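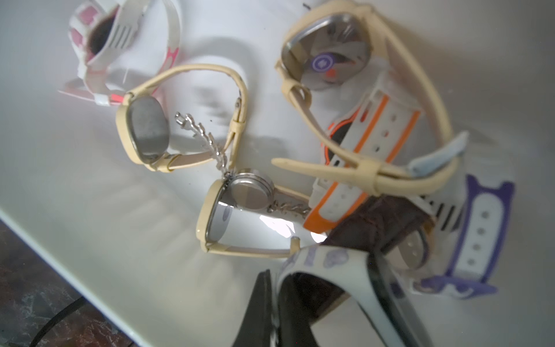 Watches and straps on the sorting table, with a band between the gripper fingers.

Promov finds cause of gripper fault and shares the fix with every lab that wants it

June 26, 2022
By Naomi Tanui, Promov

Promov has found the cause of a grip force fault in its two-arm sorting stations, and we're very happy to be able to publish the whole story, wrong guesses included. The fault let a gripper keep squeezing after it had been told to hold steady. No one was hurt. One watch band was torn at the buckle and two plastic parts were crushed before we stopped the stations.

The trouble first showed up in November, during a long run of mixed small items for our repair partner, Mohamedi. Soft bands are a wonderful test for a gripper - they bend, they slide over each other, and they give almost no warning before they are pinched too hard. On one pick, the fingers closed on a silicone strap and the force reading stayed flat while the motor current climbed. The station's own software saw a normal grip. An operator heard the motor straining and hit the stop button.

We pulled the logs that evening and started over from the beginning. The team repeated the same pick 1,000 times at low speed, and the fault came back 40 times. That was great news for us, odd as it sounds, as a fault you can repeat is a fault you can study!

Our first guess was the finger pads. We swapped them and nothing changed. Our second guess was the power supply, and that cost us almost two weeks. The real cause was a timing problem between the two arms. When both grippers worked close together and asked for a force update at the same moment, one of them could be handed an old value. It then kept closing toward a target it had already passed.

The close-quarters work is where we saw it most. Both arms reach toward the middle of the floor from the front rail, and with tools and a tray of small parts in the same space the fingers often end up very near each other.
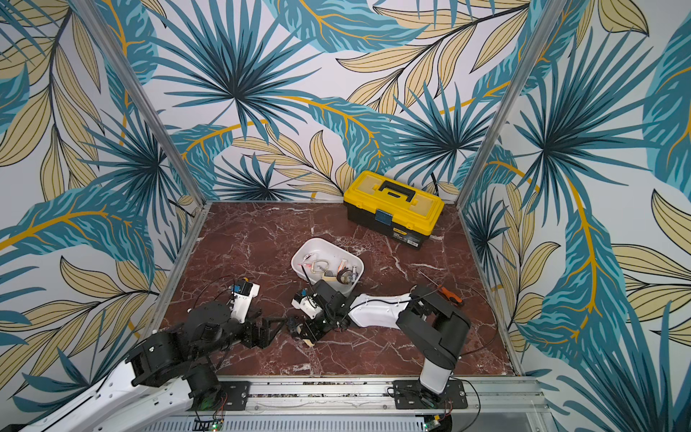 What has changed

Each gripper now checks the age of every force value before it moves. A stale value opens the fingers and pauses both arms. We also added a separate limit on motor current, which works even if the force reading is wrong. Gerach, who build our controller boards, reviewed the change and suggested a shorter pause, and they were right.

With the new software loaded, we ran the bin test again: one arm reaching in among mixed parts, the other standing by with its gripper open. It's a plain little job and we have grown very fond of it.
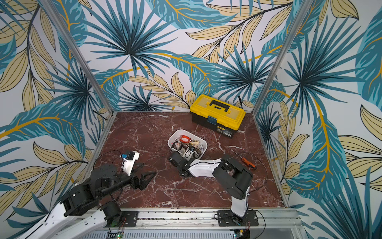 What station owners should do

Please install update 188 before running both arms together. If you can't update yet, run one arm at a time and keep the other parked. Hands stay out of the enclosure whenever the arms have power, with or without the update.

The full test log, 788 lines with our notes, is free to any lab that asks. Oditz has already begun checking its own stations against it, and we can't wait to hear what they find. Thank you to the operator who trusted her ears over the screen.

Comments (3)

gearhead_paul
We had the same flat reading on a different make of gripper last winter and blamed the pads too. Asking for the log today.

M. Ferris
Does the current limit also apply in manual mode? The release doesn't say.

Naomi Tanui
Yes, it does, in both modes. I'll add a line to the update notes - thanks for catching it!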